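Notebook, straw task, Thursday group
29 Sep 2022
Entry by Tipene Quinlan. Huia on the pendant first half, Hamish second half, Lachlan on the laptop.

Carrying on from the last entry. We dropped the block stacking for good and I don't miss it one bit. The new task is straw into lidded cup, and it is so much more fun than I expected (also so much more annoying). Shona Fairweather looked in at the start and said to pick one cup and stick with it for the whole month, so we did: black paper cup, white X, domed black lid. Everything in the code that says "Tinwood" means this setup. Lachlan picked the name and it's in all the file paths now, so please leave it alone.

Rules we agreed on before starting:
Cup stays on the right side of the table.
Straw is handed to the gripper, no picking it up off the table yet. That's the October problem.
A run counts if the straw is standing in the lid when the gripper backs off. Leaning is fine. Lid popped off is a fail even if the straw is in.
15 runs with the old approach, then whatever time is left for the new one.

Old approach = come in from the side at one height, tip down, push. New approach = Huia's idea, stop above the lid, lower slowly, and if the wrist force jumps before we reach depth, back up and shift over by 2 mm. She calls it the knock. Lachlan had it written up as a proper search pattern by the time we had the table wiped, which was great to come in to.

Cup, lid and arm at different points of the session:

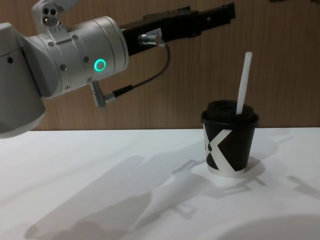
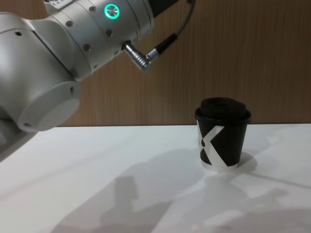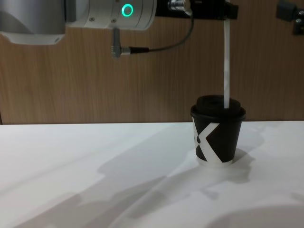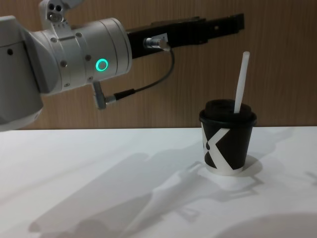

Results, old approach: 6 good out of 15. Better than August by a mile, when we were celebrating if it touched the lid at all! Most of the misses were the same miss, tip landing on the raised part of the lid beside the hole and sliding off toward the rim. Two of them bent the straw enough that we threw it out. One took the lid with it.

Results, new approach: we only got a handful in before we had to pack up, so I'm not writing a score down, it would look better than it is. But the first one that went in by knocking, Hamish yelled loud enough that the Jandia team came over from the other bench to see what broke. It hit the lid, backed up, moved over, hit again, moved over, dropped straight in. I have watched the force plot maybe more times than is healthy. You can see each knock as a clean spike and then a long flat bit where the hole is. Lovely thing. Lachlan is printing it for the wall.

Stuff that bit us:

Force threshold. Started at what the Gamik notes suggest and it never triggered, the straw just bowed and the arm kept going. A straw is much softer than the pegs they used. Hamish brought it down in steps until it started triggering in free air from cable drag, then went back up one step. The value is in the config with a comment. It will need doing again if anybody re-routes the gripper cable. I'd like a bit more slack in that loop but not so much that it can brush the lid.

Where we hold it. Grip too high and there is a lot of straw wagging around underneath. Grip too low and the fingers reach the lid before the straw is deep enough. Huia put a pen mark on the spare straws so whoever hands over goes to the same spot. Simple and it helped right away.

Cup detection. Lachlan's detector uses the X, and when we turned the cup so that the X wraps around the side, the center estimate walked off to one side. Facing the X toward us fixes it, which is cheating a little. He wants to try using the lid rim instead, since that looks the same whichever way the cup is turned. Arm shadow on the table also got picked up as part of the cup once. White table, black cup, gray shadow, you'd think that would be easy.

Lid hole. It isn't in the middle of the lid. I know that, we all know that, and I still typed the lid center in as the target for the first three runs. Those runs are thrown out and not part of the 15. The offset has to turn with the cup and at the moment it's a fixed number, so a rotated cup means a wrong target. This is probably the biggest single thing to fix.

For next time:
Tipene: offset that follows the cup angle.
Lachlan: rim detector, even a rough one.
Hamish: log the threshold with each run so we can compare.
Huia: 21 runs with the knock and nothing else changed. No tweaking halfway through (looking at myself here).

Straws are in the drawer marked Tetteh. We're down to the last pack, Shona has the order form.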